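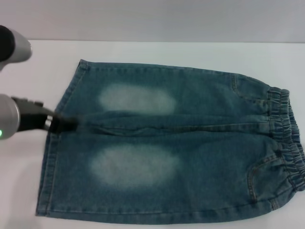 Lai-ching Kwok put off going to her first clothing swap for two years, she told us, because she figured it would be a room full of stained bibs and single mittens. She went home from Stestville's spring swap with a winter's worth of clothes for two kids and has been telling her whole street to come ever since.

Well, Lai-ching, bring the whole street! The Stestville Children's Clothing Swap is back this August, in the main hall of the Halel Center on Szczepańska Street, and it's going to be the biggest one we've ever put on.

STESTVILLE – The Geltura Family Network is delighted to announce its sixth back-to-school swap, open to every family in town and anybody who wants to drive in from farther out. Doors open at 9 a.m. and close at 3 p.m. Entry is free. You don't need to be a member, you don't need to sign up, and you don't need to bring anything in order to take something home.

The spring event passed along 1,180 pieces of clothing in a single morning, which beat the fall total of 782 by a long way and cleared out our baby section before lunch. For August we're hoping for around 1,000 pieces in school-age sizes alone, with babies and toddlers on top of that, so please start going through those drawers now.

How it works

Drop-off runs all month at the Halel Center front desk, 8 a.m. to 6 p.m. Bags are fine, boxes are fine. Clothes should be washed and in shape to wear tomorrow. A faded knee is no problem at all (most of us have kids who can fade a knee in an afternoon), but broken zippers and missing snaps slow the sorting down, so please fix those first or keep them home for the rag bag. If the size tag has washed blank, pin on a scrap of paper with your best guess.

We take newborn through size 16: pants, shirts, dresses, sweaters, coats, snow pants, rain gear, pajamas, swimwear, and shoes with some life left in the soles. School uniforms are very welcome and always go quickly. We can't take car seats, bike helmets, or used underwear. New underwear and socks still in the package, yes please!

On the day, tables are laid out by size and then by type. Take what your family will wear. There are no tokens and no points, and we've dropped the ten-item limit we tried last fall, which mostly led to people standing in the hallway doing math.

"I like the pants table best," said Zbigniew Kaczorowski, who has run sorting since the second swap. "Kids go through pants like nothing else. You put out a stack of pull-ons in 4T and you turn around and there's a bare tablecloth. If you've got pull-on pants at home in any size, I want them."

New this year

We're adding a mending corner, and we're thrilled about it. Damian Bielecka will be there from opening until 1 p.m. with two sewing machines and a big tin of buttons, hemming pants and putting on patches while you look around. Hems are free. If you'd like to learn to do your own, pull up a chair. Damian taught a dozen of us to sew a blind hem last winter and only one of us sewed a skirt to her own sleeve.

The coat rack is getting its own room, too. Last time it stood next to the snack table, and there was an incident with the grape juice. Coats will now be in Room 6, down the hall on the left, and juice will stay in the main hall.

Teens asked for their own section, and they're getting one, with a mirror and a place to try things on. Sizes 12 to 16 have been thin in the past, so parents of older kids, please send us whatever's been outgrown over the summer.

"The first time, we had four folding tables and I worried all night that we wouldn't fill them," said Şengül Karabulut, who started the swap. "Now I get stopped at the grocery store by people asking when the next one is. I love it. I love seeing a sweater my son wore go by on somebody else's kid."

Getting there

The Halel Center has a step-free entrance on the parking lot side. Strollers are welcome in the hall, though the aisles get tight before 10 a.m., and the last two hours are much calmer. Street parking on Szczepańska is free all day. Coffee and rolls will be out from opening until they're gone.

Anything left at closing gets boxed by size and saved for the winter swap.

For drop-off questions or to help with setup, ask for Sławomir Duda at the Halel Center front desk. Setup starts at 7 a.m., and he'd be very happy to see anyone who can carry a table.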